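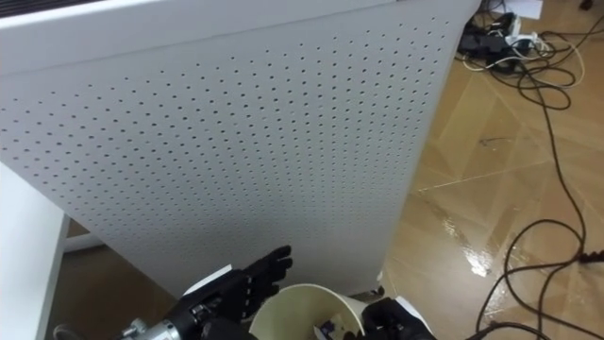 How much should I charge for the plain silver studs?
Nine pounds a pair, up from seven, starting with the next batch.

28 Sep 2026

I settled that this morning after putting it off for most of the summer. The seven pound price dates from February of last year, when I bought the wire in a larger coil and did not pay myself for the polishing. The studs are the thing people pick up first and they have been subsidised by the earrings that cost more. I worked the sum three ways. Wire, butterfly backs, card and bag come to a little under two pounds. Labour is eleven minutes a pair if I make them in one run and nearer eighteen if I make them singly. At seven pounds, with the shop's share taken off, I was paying myself less than I would get stacking shelves.

The shop in question is Villa, which takes a third. I have no complaint about the third. They pay on time and they telephone when something sells out, and they do not put my work next to the door where the sun fades the cards. Dendaditz, the other stockist, takes less but pays quarterly, and last quarter's statement listed two pairs of hoops I have never made. I have written to ask whose they are.

Stock count done before lunch. 70 pairs of studs on cards, unsold. Hoops in three sizes, mostly the middle one. Pendants low. The hammered discs are down to four and I have not got the sheet to make more, as the last order came in at 0.7 mm when I had asked for 0.9. The thinner sheet takes the texture well enough but it bends when a clasp pulls on it. I have put it aside for earrings, where there is no load to speak of.

Turnover for the year so far, from the book: 2373 pounds through the two shops and 1329 direct. The direct figure is better than I expected. It includes the wedding set, which will not come again, and without it the number looks ordinary. Costs are not yet entered for August. I have the receipts in an envelope and must do them before the end of the week or I shall forget which solder was for which job.

Ilaria Carbone rang at two. She is deciding whether to give up her unit at Bisis and wanted to know what I paid for mine when I had one. I told her, and said that the rent was not what made me leave. It was the hours. A unit has to be open when the building is open, and I could not solder with customers standing at the counter, so all the bench work moved to the evenings. She does beadwork and can do it anywhere with a tray on her knees, so her case is different. She thinks she sells twice as much there as she would online. I asked if that was before or after the rent and she said she would look it up. We talked about sharing a table at the Skullura fair, each taking half. Her things are bright and mine are not, which might help both. The fee is payable in advance and is not returned if you pull out. I said I would answer by Thursday week, then changed it to the end of the month so as to have the August costs done first.

Afternoon at the bench. Twelve ear wires cut, filed and bent on the jig. The jig pin has worn and the loops are coming out a fraction oval. I turned the pin through a quarter and the next four were better. A new one can be made from a drill shank when I have a spare hour. Work-hardened the wires in the tumbler for forty minutes with the steel shot and a few drops of washing-up liquid. The shot needs changing. There was a grey film on the first lot, which came off with bicarbonate, but it should not have been there.

One failure. The bezel for the green stone melted on the seam side. I had the flame too close and was heating the bezel when I should have been heating the back plate, which is an error I have made before and written down before. The plate is fine. The bezel strip is scrap, worth pennies, and the stone was not in it. I will redo it with the medium solder and begin from underneath, with the piece raised on the mesh. Note for next time: let the flux go glassy before moving in at all.

The customer for that one wants it by her sister's birthday and there is time in hand. She has asked whether the back can be left open so that light gets through. It can, but the stone is pale and skin behind it will make it look darker when worn. I shall make the plate with a cut-out and send her a picture of it against paper and against my wrist – she can choose then. If she wants it closed I have only lost the sawing.

Also looked again at the cards. The present ones are printed on stock that is too light, and the heavier earrings make them bow on the stand. Going up one weight adds three pence a card. Cutting them slightly narrower would win some of that back, as I could get an extra row from each sheet. The holes would have to move closer together and I would need to check that the larger hoops do not overlap. Tried it with a paper mock-up. The small and middle sizes hang properly. The large ones touch at the bottom and would want a card of their own, or could be hung one above the other, which looks like a mistake.

On the price change, I have decided against explaining it. Last time I put a small notice on the table about the cost of silver and spent the day discussing the cost of silver. The old cards will be sold at the old price until they are gone and the new batch goes out at nine. Villa will need fresh labels and a revised list. Dendaditz will need the same, plus a reply to my question about the hoops.

Wrote both letters after supper. Did not send the second, as it read more sharply than I intended. Will look at it again in the morning.

To order: 0.9 sheet (check the figure on the form twice), medium solder, steel shot, saw blades size 2/0, bicarbonate. Pickle is good for another fortnight. The left lamp is flickering at the bench and it is not the bulb, I have changed the bulb.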